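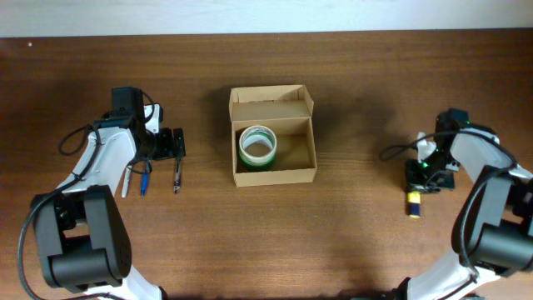

Hartöl oder Lack auf brauner Tischplatte mit viel Gegenlicht?

Werkstatt > Oberflächen > Öle, Wachse, Lacke > Tischplatten

spanwinkel
Gesucht wird ein Aufbau für eine Arbeitsplatte aus Holz, rötlich braun, Maserung längs. Anforderungen: wischfest, lokal reparabel, geringe Blendung. Bisher Hartöl »Binia«, 9 Monate in Gebrauch. Ränder von Gläsern bleiben stehen. Alternative wäre 2K-PU matt. Erfahrungen mit der Reparatur von Teilflächen?

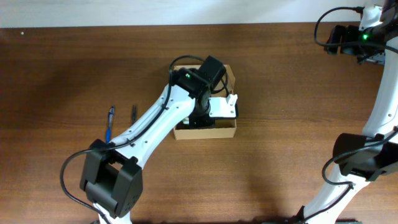 Lorcan Coughlan
2K-PU ist bei Teilreparaturen ungeeignet. Der Übergang bleibt sichtbar, auch bei gleichem Glanzgrad. Die ganze Platte muss angeschliffen und neu lackiert werden. Öl lässt sich partiell nachsetzen. Ränder deuten auf zu wenig Material im Erstauftrag hin, nicht auf das falsche System.

hirnholz_k
Widerspruch. Meine Küchenplatte ist von 1992, lackiert, und wurde einmal überarbeitet. Eine geölte Fläche hätte in der Zeit ein Vielfaches an Pflege gebraucht. Wer nachölen will, muss es auch tun.

Ciarán Duggan
Beides richtig, nur fehlt der Zwischenschliff. Mein Ablauf: P120, P180, wässern, P240, dann Öl dünn, Überstand nach 20 Minuten restlos abnehmen.

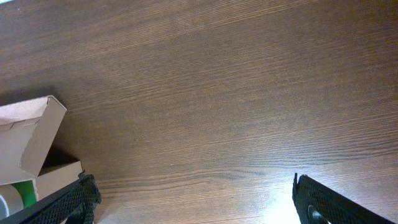

Die zweite Schicht folgt erst nach vollständiger Trocknung, bei Raumtemperatur am nächsten Abend. Körnung 1000 bringt auf der Fläche keinen Vorteil: Das Holz nimmt dann kaum noch Öl auf, und die Platte spiegelt stärker. Fürs Gegenlicht also bei P240 aufhören.

hirnholz_k
P240 ist bei Stehpulten in Ordnung, bei Esstischen fühlt es sich für mich zu rau an. P320, gleiche Aufnahme.

Ciarán Duggan
Gleiche Aufnahme bezweifle ich. Vorher und nachher wiegen, dann reden wir weiter.

spanwinkel
Danke. Ich bleibe beim Öl und schleife im November komplett zurück. Frage zur Menge: Reicht ein Gebinde mit 1000 ml für zwei Schichten beidseitig?
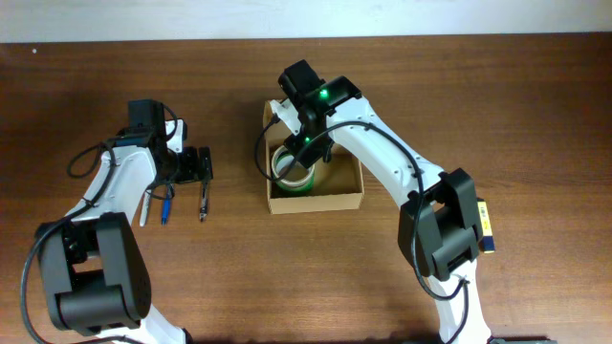 Nachtrag: Verbrauch und Unterseite

Lorcan Coughlan
Bei normaler Tischgröße ja. Unterseite unbedingt mitbehandeln, sonst schüsselt die Platte. Dort genügt ein Auftrag. Lappen flach ausgebreitet im Freien trocknen, Selbstentzündung.

hirnholz_k
Ein Auftrag unten und zwei oben ist unsymmetrisch. Ich mache beides gleich.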